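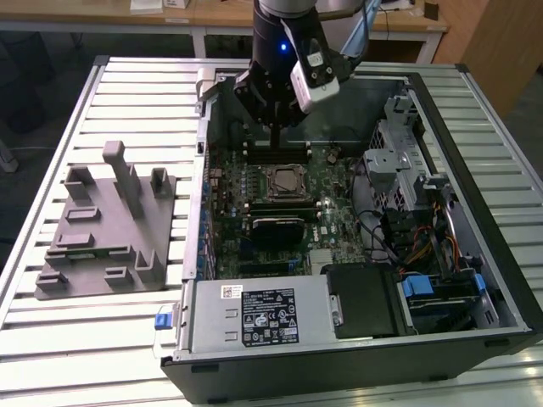 Does a student team need force sensing to seat a CPU with a robot arm?
It helps, but most teams start without it: with an LGA socket the chip is laid in place and the load plate does the pressing, so accurate position and a gentle release matter more. Memory modules are another story, as they have to be pushed home.

Capstone build thread: robot PC assembly (Portela section)

gilmar_l
Jun 7, 2021
OK, status for those who asked. We are the team doing the desktop tower for Siham Abdel Rahman's automation class. The task is to take parts from a printed fixture, put them in an open tower lying on its side, and break nothing she paid for. Teams are me (Gilmar Lacerda), Jeferson Peixoto and Fulgencio Aguirre, who wrote most of the motion code and would like everyone to know it.

Out of 36 logged tries at the CPU we count 23 as good. The rest went to a committee of one, which was Fulgencio, who blamed the fixture. 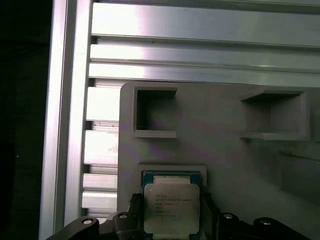 CPU in the fingers at the fixture, wrist camera.

fulgencio_a
I blamed the fixture because the fixture was at fault. The nest was printed too snug, so the chip sat proud on one side and the fingers picked it up with a lean. Garbage in, garbage out. My code faithfully delivered a crooked chip to exactly the right place.

norer_nate
Then your code should look before it lets go? You have a camera on the wrist. We checked tilt on every pick on the Norer team and if it was off we set the part down and grabbed it again. Slow as paint but we stopped worrying.

fulgencio_a
We have a time limit.

norer_nate
So did we. Bent pins take longer.

gilmar_l
He's got you there. For what it's worth the tilt is easy to spot once you know to look, even in the raw wrist view with the socket behind it.

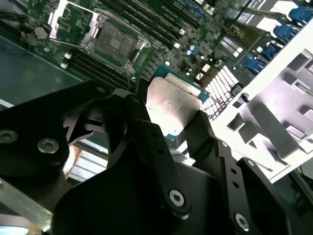

My vote is a check right at that height, before the last move down. If the edge of the heat spreader isn't square to the socket by more than whatever number Jeferson and Fulgencio can agree on, back off and go again. They have not agreed on a number. They have been not agreeing since April.

sibusiso_n
Sibusiso Ngubane here, took the class last time. I'm going to be the grump and say a camera check is a patch. Reprint the nest with a chamfer and more clearance and let the part center itself. We spent some 700 lines of Python making up for a bad print and then one reprint fixed it overnight. I still have the 700 lines if anybody wants them. Nobody has written in.

jpeixoto
Reprint is in the queue. The queue is behind a chess set.

norer_nate
Disagree with Sibusiso though. A looser nest just moves the slop somewhere else. Now the chip can rotate in the pocket and you get yaw error in place of tilt. Ask me how I know.

sibusiso_n
Chamfer. I said chamfer. A loose pocket with a sloped entry is a different animal from a loose pocket.

gilmar_l
Doing both, mostly so this thread can end. The other open item is reach. With the tower on its side the arm has to come down past the drive cage and the cable bundle, and Jeferson wants to tape the cables down.
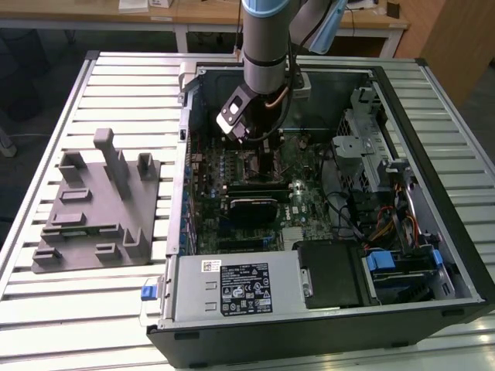 I say tape is fine for practice but the rubric says the tower is scored as delivered, cables and all, so we should plan paths that stay to the fixture side until the last second. Fulgencio says that adds travel. It does add travel.

jpeixoto
The rubric also says "reasonable preparation of the workspace." Tape is reasonable. I have met tape.

siham_ar
I wrote the rubric. No tape.

jpeixoto
Understood.

norer_nate
What are you using for the log? Ours was a spreadsheet with 3,768 rows and I would not wish it on a rival.

fulgencio_a
Plain CSV, one line per try, plus a notes column that Gilmar uses for his feelings.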